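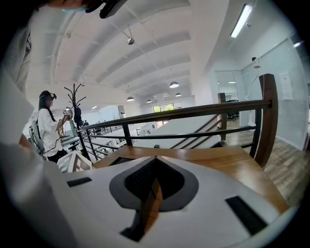 Progress report to the Grumuner fund: review of the Lyimo hand-held gripper kit
Category: Funded projects / Equipment trials
Reading time: 2 minutes

1. Work since the last report

The trial of the Lyimo kit moved to the upper floor of our Unomberg office in August. Until then we used it only at the bench, and we had promised you an opinion from ordinary rooms. The people who record wear the head-mounted device together with the hand-held gripper, and the cables run to a backpack. We chose the area near the staircase because it has a wooden handrail, glass, daylight from the windows and lamps on the ceiling, and the view changes very much when a person turns.

We have now finished three of the five tasks in the plan. The two remaining tasks are the opening of drawers and the folding of cloth.

2. What we think of the kit so far

The gripper is comfortable for short work. After nearly 3 hours the wrist becomes tired, and our people ask for a pause before that. The V-shaped fingers hold thin objects well, but flat objects on a desk are still difficult. We have sent this remark to the supplier and wait for the reply.

The wide view of the gripper camera is useful — it keeps a large part of the room together with the fingers. Straight lines are bent strongly, so the calibration must be repeated with care. The manual explains this step too briefly, and we wrote our own page for it, which we can share with you.

The backpack is the weaker part. The cables come out at a place where they can catch on furniture, and we would like shorter ones.

3. Comparison with Batum

The Batum kit arrived later than agreed, and it has done only the first task. We prefer not to give a judgement yet. Its price includes the repair service, while for Lyimo this must be bought separately.

4. Money and next steps

Spending is inside the budget. We ask your permission to move the unused travel money to spare finger pads and a second set of batteries. The last tasks will be done in the same rooms, and the full comparison will follow with the final report.

Related items
Bench tests of the Lyimo kit: first results
Calibration of wide cameras, a short guide
Call for equipment trials: questions from applicants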